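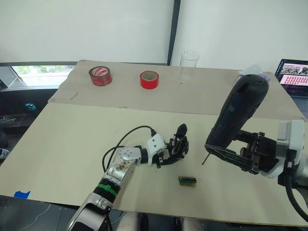

Ondthorpe, August

Workshop tips, the drill page. Mostly from the Serkel runs, where we had a two-armed robot with fingered hands learn drill handling from people driving it remotely. 2,000 tries logged. Reading back through the failures I kept seeing my own bad habits so I'm putting them here for anybody with a bench and a drill. Robot people, skip to the bottom.

Grip first, trigger later. The biggest single pile of failures was grabs that looked fine and then twisted once there was load. Get the whole hand round the handle, high up, close under the motor. Finger stays off the trigger until the tip is where you want it. We ended up scoring the grasp and the drilling seperately and it made the logs much easier to read.

Hover, then touch. Bring the bit down to just over the mark and stop. Look from the side. Look from the front. Then lower. Operators who paused there missed the mark far less than the ones who went straight in, and the policy trained on the pausers picked up the pause too. Zsófia Vincze wanted the pauses trimmed out of the data to save time. We tried it, got worse, put them back.

Small parts: tape or clamp, don't hold. A little part lying loose on a smooth board will spin when the bit bites. Double-sided tape on the underside, or a scrap with a notch cut in it. Never your fingers anywhere near.

Tape where you can reach it. Stand rolls on the flat side with the loose end folded over, 2 cm is plenty. Saves picking at it with gloves on. Blue painters tape for marking the board, peels off clean if you don't leave it all summer.

Glass goes at the back. Beakers, jars, whatever you mix in. Behind the work and well out of the elbow path.

Cables — up and over, with slack. Check the slack with the arm all the way out (yours or the robots) before switching anything on. We lost 12 runs to one connector that pulled out at full reach, nothing wrong with the policy at all.

Light: daylight from one side is nice until four in the afternoon. Pull the blind down and use a lamp. Our morning policy was noticably worse in late sun, so we recorded again with the blind at different heights.

For the robot people. Training on 40 careful demos beat the full pile of mixed ones on bit placement. Not on picking the drill up, there more data won. Tamer Hattar reran it on the Csonka bench with a different drill and got the same split, smaller gap. No idea yet if it holds for screwdriving. Grunddale are meant to be trying that next.

Bits and chuck keys get their own page, still typing it up.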